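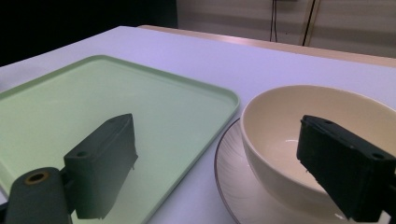
**Why did Druleo delete her birthday post?**

*Petek, February 1, 2018*

Hello all. Yesterday the singer Druleo put a birthday message for her daughter on her page, and I saw 571 comments under it. This morning it is gone. Did she say something about the reason? I follow her only since the Plornton concert, so maybe I missed it.

**Pladevley**

She did not delete it, she moved it. Her family posts go to the second account after one day — she explained this in a radio interview last year. The second account is private, but she accepts fans if you send a request. I waited 2 weeks for mine.

**plornton_480**

same here, cant see it. maybe she had a fight with the label

**mint109**

The first answer is correct about the second account. Only the photo is there now, without the long text.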